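My Calligraphy Corner
by Lorna Yule

19 April 2023

Print this page | E-mail this page

I started brush lettering in January with one cheap brush and a stack of newspaper, and now I have a whole corner for it (my sister calls it the ink department). So many of you asked about the rack and the gridded mat that I figured a little gallery was easier than answering one by one! The rack came from Nisbet and I love the dragons way more than I expected to. I do my strokes square by square, 10 of the same character before I let myself move on, and my horizontal lines are still wobbly. The big brush scares me a little, but it's so fun for one-character pieces.
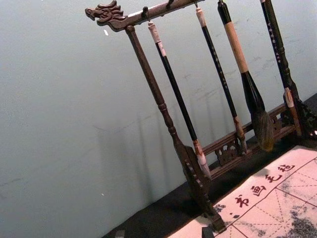 Dragon up top, and the big fat brush third in line.

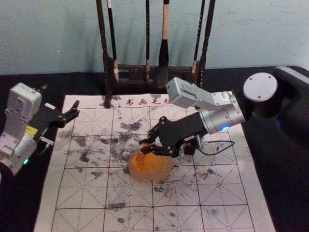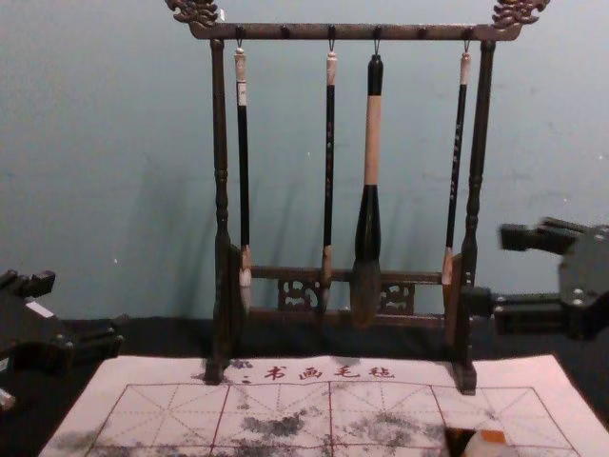

Four brushes hanging, with a couple of pegs still free. Suggestions welcome! 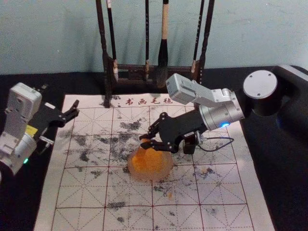

The red grid with plenty of ink on it, and that amber-colored blob glowing in the middle.

Recent galleries
Bokon paper haul
Lastport craft fair, table 41
Wandska shelf makeover
100 days of practice strokes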